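Kirnside Table Linen: Wipe-Clean Tablecloths for Shared Dining Rooms

Product overview

The Kirnside range is supplied by Olico to schools, day centers, residential homes and other places where meals are served to groups. The cloths are made for tables that are used several times a day and cleaned between sittings. They are sold singly and in packs of 5, in the standard sizes listed in the Olico dining catalog and in cut lengths on request.

Each cloth has a coated upper face and a soft woven backing. The coating resists water, cooking oil and most food colors. The backing limits slipping on smooth tabletops and softens the noise of plates and cutlery, a point often raised by customers whose dining rooms have hard floors.

Patterns

Four patterns are kept in stock throughout the year: Plain, Orchard, Harbor Stripe and Star Grid. Plain is offered in six colors. The printed patterns are offered in one colorway each, so that cloths bought in different years may be used side by side. Slight differences in shade between production runs are normal and are not treated as a fault.

Star Grid has a gray ground with a white grid and scattered stars in pink, orange and light blue. It is the pattern most often ordered for children's dining rooms.
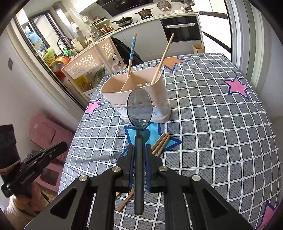 Sizes and cutting

Cut lengths are measured along the long side of the table. Customers should allow an overhang of 28 cm at each end, or less where wheelchairs are brought up to the table. Edges are supplied unhemmed and will not fray. Hemmed edges are available for an added charge — please state this when ordering, as hems cannot be added later.

Round and oval tables require a paper template. Templates are returned with the finished cloth.

Care

Wipe with a damp cloth and mild detergent after each use. Dried food should be softened with warm water before wiping. Do not use scouring pads, bleach or solvent cleaners. The cloths may be machine washed at 60 °C on a gentle cycle and should be hung to dry. Do not tumble dry or iron.

Hot pans and serving dishes must be placed on a mat. Cloths should be stored rolled, with the printed side facing out. Folding for long periods may leave lasting creases.

Related items

Aryee bench covers are made from the same coated fabric and are available in all Kirnside patterns. Zanix table clips hold cloths in place on outdoor tables and fit tops up to 5 cm thick.

Ordering

Stock sizes are dispatched from the Olico warehouse. Cut lengths and hemmed cloths take longer, and orders needed before the December closure should be placed early. Cut and hemmed goods cannot be returned unless faulty. Fabric samples are sent free of charge to registered customers.

Institutions ordering for more than one site may request a single account with separate delivery addresses. Account inquiries should be addressed to Ama Agbeko, Institutional Sales, Olico.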